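Killora Road Incident Reports: Data Card

Overview

The Killora Road Incident Reports collection brings together short news items on road accidents, written in English and published by local radio stations and district newspapers in and near Greltovside. It contains 2000 reports. Each report is stored as plain text with a separate record of the details it gives: place, type of vehicle, number of persons injured or killed, and the hospital or clinic named, if any.

The collection is maintained by the Trurkamano Documentation Office. Tania Khan is responsible for its content, and Karim Belhaj for storage and releases.

Intended use

The reports were gathered for the study of how road accidents are covered in the local press. They may be used for research on news writing, for teaching, and for testing software that extracts places and casualty figures from text. They must not be used to estimate accident rates. Many accidents are never reported, and a serious accident is often covered by several stations at once.

Sources

Reports come from 14 publishers, all of whom gave written permission. Items taken from national agencies and reprinted locally were left out. Two publishers supplied scanned pages only; these were typed by hand and checked against the scans by Hajar Cherkaoui.

Storage and processing

The master copy is held at the Quintana site. Public releases are prepared from it each August. Corrections received before the release are applied to the master copy first, and the version number is raised at the same time.

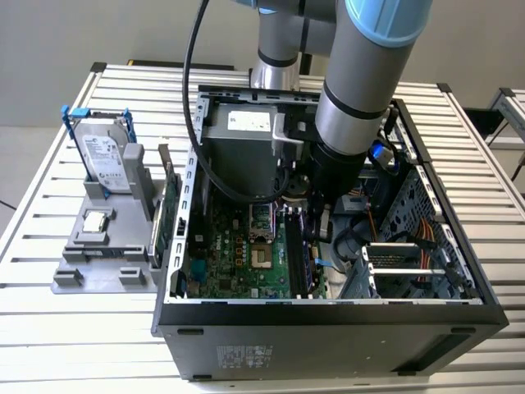

An open desktop tower on the work table, with the gripper lowered into the case.

Annotation

Every report was read by two annotators working separately. Differences were settled by Naima Cherkaoui, whose decision is recorded in the field "resolved". Where a report gives two different casualty figures, for instance one in the headline and another in the body, both are kept and the record is marked "conflict". There are 46 such records. Annotators did not consult police or hospital sources to decide which figure was correct.

Personal information

Names of victims, drivers and witnesses were replaced with neutral labels. Names of public officials speaking in their official role were kept. Vehicle registration numbers were removed. A relative who believes that a report still identifies a private person may write to the office, and the report will be withdrawn while the request is reviewed.

Known limitations

Accidents on main roads are covered far more often than those on farm tracks. Motorcycle accidents are frequently reported without a place name. Spelling of village names varies between publishers and has not been made uniform in the text; the field "place_standard" gives one agreed spelling.

Contact

Requests for access and corrections should be addressed to Samah El Ouafi at the Trurkamano Documentation Office. Please quote the report number and the version of the release.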